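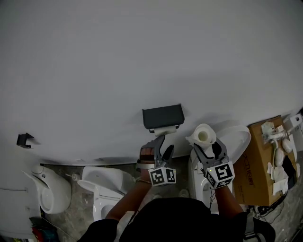
Gullari to Open Restroom Supply and Cleaning Branch in Cludby

CLUDBY, 27 July 2018 - Gullari, a supplier of paper goods and washroom products to small businesses, will open a branch and warehouse in Cludby in September. The branch will serve offices, restaurants, schools and medical practices in the town and the surrounding area.

The new site is at 2224 Scanlon Road, in the former furniture store next to the bus depot. Gullari has signed a lease on the whole building. The front part will be a trade counter, and the rear part will hold stock for delivery.

The company will hire 12 people for the branch, including drivers, counter staff and a warehouse supervisor. Applications are open now. Drivers need a clean license. Training on the ordering system will be given at the main office before the branch opens, and the training days are paid.

"We have had customers in Cludby for years, and they have been waiting two days for a delivery that comes over the hill," said Oda Lundgren, regional manager for Gullari. "A dental office that runs out of hand towels in the morning can't wait two days. With this branch they can call us before ten and have the order the same afternoon."

The branch will carry toilet paper, facial tissue, paper towels, hand soap, trash bags and floor care products, along with the dispensers and holders that go with them. Customers can buy single packs at the counter or set up an account for regular delivery. There is no minimum order at the counter. Delivery is free within the town limits on orders of two cases or more.
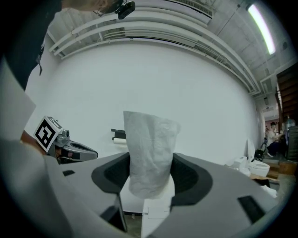 Facial tissue will be stocked at the Cludby branch.

Gullari will also bring its Flino refill plan to Cludby. Under the plan, a customer agrees to a fixed monthly price based on the number of restrooms in the building. A Gullari driver checks the supply closet on each visit, brings the stock back up to the agreed level and leaves a slip showing what was added. The plan began as a trial with a handful of restaurants and is now used by nearly 400 customers in the region. It can be stopped at any time with one month's notice.

"Most of the people who order from us have another job to do," Lundgren said. "It's the office manager, or the head cook, or whoever noticed the soap was out. The plan takes one thing off their list."

The first 200 Cludby businesses to open an account will get free installation of paper holders and soap dispensers bought from the branch. The offer covers standard wall mounting on drywall, wood or tile. Concrete and curved walls can be done as well, but need a site visit first, and there may be a charge for extra hardware. Old holders can be taken down and hauled away at the same time if the customer asks when booking.

Work on the building is under way. The loading door on the depot side is being widened, and the parking lot will be resurfaced and restriped before opening. The entrance for customers will be on Scanlon Road. Delivery trucks will use the side lane only, and no deliveries will leave the site before six in the morning, in line with the terms agreed with the town.

The trade counter will be open from seven to five on weekdays and from eight to noon on Saturdays. Phone orders will be taken during the same hours. Existing customers in Cludby don't need to do anything. Their accounts will be moved to the new branch, and account numbers and prices will stay the same. The driver and delivery day may change, and each customer will get a letter with the new details.

About Gullari

Gullari supplies paper goods, soap, cleaning products and washroom fittings to businesses and public buildings. The company is privately owned.

Job applications can be handed in at the main office or at the site office on Scanlon Road. Press questions should be sent to Oda Lundgren, regional manager.

Comments (4)

depotdave
Is the side lane going to stay open for walkers? A lot of us cut through there to the bus.

Marcy T.
Good to see something going in that building. Do you sell to regular people at the counter or do you need a business account?

Gullari Cludby
Hi Marcy, anyone can buy at the counter, no account needed. depotdave, the footpath on the left side of the lane stays open.

hillside cafe
We've been on the refill plan since spring. Driver is great. Please let us keep him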